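Fold your sweaters on the bed

I have strong feelings about where sweaters get folded, and I'm tired of keeping them to myself. The bed is the place. I don't mean your lap or the top of the dryer, and please, not in midair with your chin holding the collar like my uncle Leopoldo does it.

A knit needs room. You lay it out flat, front side up, and get the sleeves straight before you even think about folding. Mine is a navy crew neck with a band of stripes and little squares across the body, and if I rush it, the pattern comes out crooked and bugs me every time I open the drawer. Yes, I notice. My friend Dulce says a drawer is dark and the sweater doesn't care - but she also keeps hers on hangers, and her shoulders have those sad little points by September.

Sleeves are where people give up. One lies nice and flat, the other bunches, and you're tempted to just roll the whole thing into a ball. Don't! Tug it out from the cuff, smooth it toward the shoulder, and go again. It takes three minutes, maybe less if the bedspread isn't wrinkled.
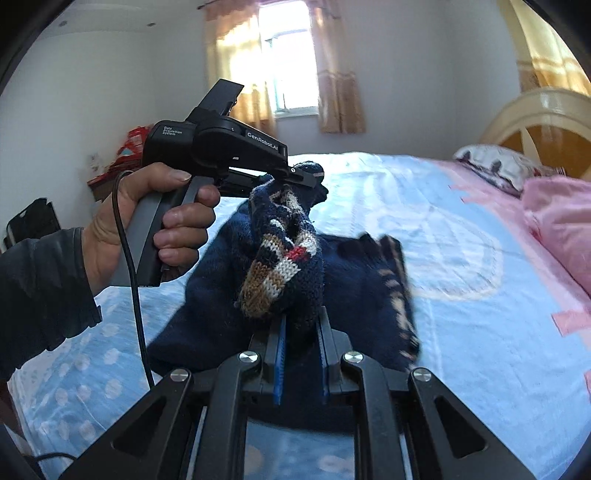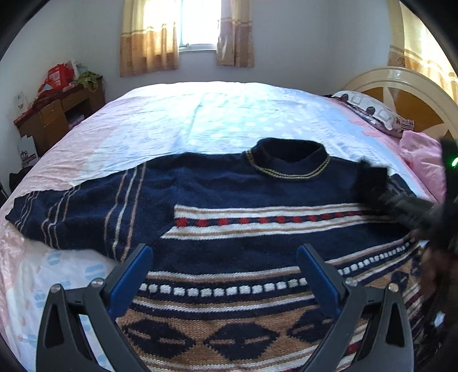 And what about hangers?

Fine for shirts. For anything knitted, I'd take a chair back over a hanger, and I don't even like the chair back. Dulce can write her own column.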